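From: the list-owner's desk
To: hostlow-households
Date: 25 September 2026
Subject: Re: [hostlow] What goes in the swap pile and what goes in the trash

A reply to the message that came through last night, which I have trimmed because it was very long and the middle third was about parking.

> I have lived on Karerby Road for 15 years and I have never missed a
> swap day. Last time I came home with less than I brought, and
> I would like to know why I should bother carrying four boxes up
> the hill to be told by a stranger that my towels are "rags." They
> are perfectly good towels. They have been perfectly good towels
> since before most of you moved here.
>
> Also, who decided that toys go last? By the time the toy table
> opened, my grandchildren had gone home.

Taking these in order.

The towels. I was the stranger. I said "rags" in the sense of the sign over the bin, where it says RAGS, and where towels with holes have gone for as long as there has been a bin. Two of yours had holes. The other five went on the table and were taken before ten, so somebody in Hostlow is drying off with them right now and presumably thinking well of you.

The rule on cloth, for everyone, is the same as it was in spring. If you'd lend it to a guest, it goes on the table. If you'd lend it to a guest you were hoping would leave, it goes in the bin. The bin gets picked up by Nastine, who shred it for stuffing and are not fussy, but they do ask that it be dry. Last time one bag wasn't. I drove behind that van as far as the county road with my windows up.

Please also empty the pockets. We have a jar of what came out of coats last year and it includes a house key, a hearing aid battery and a tooth. I'm assuming the tooth is a child's. The jar will be by the door and you may claim from it without giving your name.
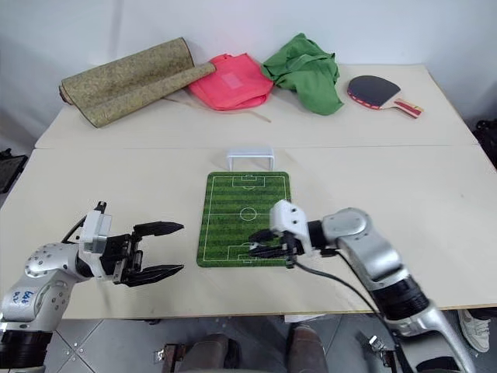 The toys. They went last because the year before they went first, and the complaint then was that the hall filled up with children before anyone could get to the kitchenware. I still have that email. It is from the same address as this one. I'm willing to try opening the toy table in the middle, at eleven, which ought to annoy both halves of the list equally.

While I'm here, some other things people have written to me about off-list, so I can answer them once.

Puzzles. Tape the box shut and write on the lid if you know a piece is missing. "Probably all there" is not a number of pieces. We had 146 puzzles on the shelves at the end of the last swap, which is more than we started with, and I'd like to get that down to 100 before the shelf makes the decision for us. If you take one home and don't care for it, I understand, but consider caring for it until after Christmas.

Electrical things. Bring them with the cord, and be ready to plug them in at the table by the stage. A note saying "worked when last used" doesn't tell us when that was. I once found one on a bread machine under a newspaper that mentioned the moon landing as upcoming.

Books are fine. Encyclopedias are not fine. I know they were expensive.

Mattresses, no. Half a mattress, also no, and I'm sorry that this has to be in writing.

Tables. We are short by 7 again. Folding ones are best, with your name on the underside in something that doesn't rub off. Masking tape rubs off. At the last swap two families left with each other's tables and each of them has written to me to say they got the worse one.

The next date is the second Saturday in October. Doors at nine for people bringing, ten for people taking. If you are doing both, you come at nine and you put your things out before you start looking at everyone else's. I will be watching this, mostly because from where I stand there is little else to look at.

Somebody asked whether the list is moving to the new Org page. It may. I have been sent a login and the login doesn't work, so for now we carry on here, where the worst that can happen is that someone replies to everyone – as roughly half of you did about the parking.

On the parking: the grass is still not parking.

See you at nine, and please bring the towels.

--
You are getting this because you signed up for hostlow-households. To leave the list, send a message with the word "leave" in the subject line, and not to me.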